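Diruvent Opens Drendstead Automation Center to the Public for Demonstration Day

Simulation work, practice tasks and plans for the coming year shown to residents, students and local employers

DRENDSTEAD, 18 Oct 2025 — Diruvent opened its Automation Center in Drendstead to the public today for a full program of demonstrations, short talks and guided visits. The open day was the first held at the center since the simulation group moved into the Zutirwood Building in March, and it drew visitors from the town, from nearby schools and from manufacturing and food businesses across the county.

The program was built on the Villca project, under which Diruvent trains and tests robot arms on everyday handling tasks. Much of the work is carried out in simulation before any of it is tried on hardware. Visitors were invited to follow both halves of the process, beginning in the simulation room on the ground floor and ending in the test hall at the rear of the building.

In the simulation room, staff ran practice tasks on wall screens and took questions as the tasks played. Each run places a simulated arm in a furnished room and gives it a short instruction, such as moving an item from one side of a counter to the other. The rooms vary from run to run in their furniture, lighting and wall decoration. Villca currently draws on a library of 2,933 such rooms, and the group expects to add to it through the winter.

Members of the public could choose a task from a printed list and watch the arm attempt it. Failed attempts were shown along with successful ones. Diruvent took the view that an open day should present the work as it stands, and staff spent a good part of the morning explaining why a task that looks simple to a person can take a great many attempts to learn. A single task is commonly practiced 1,000 times in simulation before a version of it is sent to the test hall.

The test hall held 12 work cells, each with a low barrier and a marked viewing line. Cells at the front of the hall were given over to sorting and packing. Those toward the loading door showed longer tasks, including table setting and the stocking of a small shelf unit. Demonstrations ran on the hour and the half hour, with a pause at midday for equipment checks. Visitors under 16 were admitted with an adult, and safety glasses were provided at the door.

A series of short talks took place in the first-floor meeting room. Subjects included how grippers are chosen for different objects, how camera placement affects what an arm can learn, and what an employer should consider before bringing automation into a small workplace. The last of these was the best attended and will be repeated at the center during the winter. Slides from all of the talks will be posted on the Diruvent website.

School groups had a separate session before the doors opened to the general public. Students worked in pairs at desktop stations, where they steered a simulated arm by hand and compared their own results with those of the trained system. The stations remained open for the rest of the day and were seldom free. Diruvent will lend a set of them to Drendstead schools during the spring term, together with a teacher's guide and a half day of training for staff who wish to use them in class.

The company also used the occasion to set out its plans for the Zutirwood Building. The upper floor, now used for storage, will be converted to office and teaching space. Work on the loading area will follow, and deliveries will be moved to the east side of the site to reduce truck traffic on the residential street. Drawings were on display in the lobby, and comment cards were available for neighbors who wished to respond. Comments received at the open day will be answered in writing.

Some 1,000 people had registered in advance. Diruvent thanks them for their patience at the parking area, where lines were longer than planned in the early afternoon. Additional signs and a second entrance will be in place for the next event. The company also thanks the local bus operator for running extra services from the town center.

The next open day at the Drendstead center is planned for March — the program will be published on the Diruvent website once the talks have been settled. Schools and employers wishing to arrange a group visit before then may apply in writing to the visits office. Group visits last two hours and include the simulation room, the test hall and time for questions. There is no charge, but places are limited and early application is advised.

About Diruvent

Diruvent develops and tests handling systems for light manufacturing, food preparation and retail supply. Its Automation Center in Drendstead houses the Villca project, the company's simulation group and its public education program. Media inquiries should be directed to the Diruvent press office, Zutirwood Building, Drendstead.
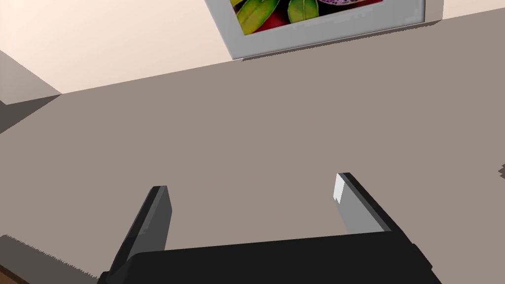
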